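Protecting a table for messy jobs

Posted May 24, 2022

Most of the marks on our dining table came from jobs that should have been done in the shed. Glue, shoe polish, seed-raising mix and one bad afternoon with wood stain. These days the table gets covered first, and the cover goes in the recycling if it's clean enough.

Newspaper works but the ink rubs off on pale fabric and damp hands. Old sheets are fine for dry jobs and useless for anything runny. Kraft paper on a roll is the best all-rounder. Buy the heavier stuff if you can find it. The roll I have is from Vadex and has lasted more than 4 years of weekend use.

Cut the paper a hand's width longer than the table at each end, fold it under and tape it to the underside. Overlap any joins and tape the full length of the seam, or crumbs and glitter will find their way in. 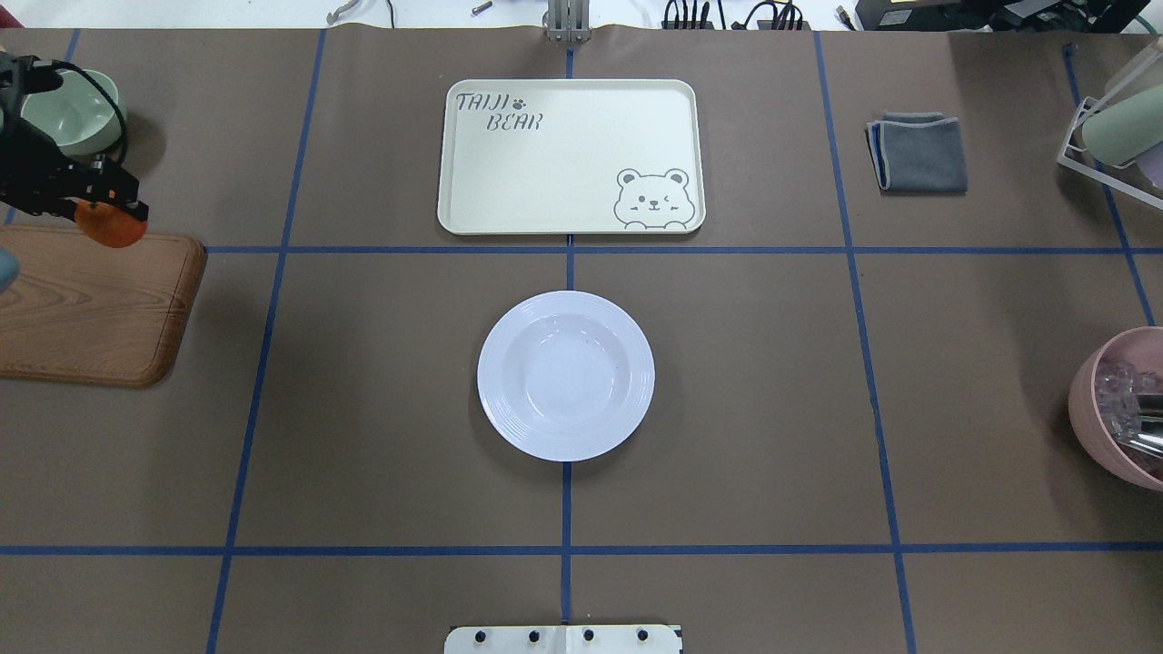
Kraft paper with blue masking tape, and a tray on top.

Blue masking tape is dearer than the cream kind but it peels off more cleanly. Test it on a hidden spot if the table is waxed or freshly varnished. Pull it back slowly and low to the surface. If it leaves a gummy line, a little eucalyptus oil on a rag will shift it – wipe the spot with soapy water afterwards and dry it.

For painting or staining, put a plastic drop sheet under the paper. Paper alone will let a proper spill through in a minute or two.

Glue drips can be left to go hard, then cut out with the patch of paper around them. Tape a fresh piece over the hole and keep going.

Store the roll standing up in a dry cupboard. Mine spent one October on the laundry floor and the bottom edge went wavy.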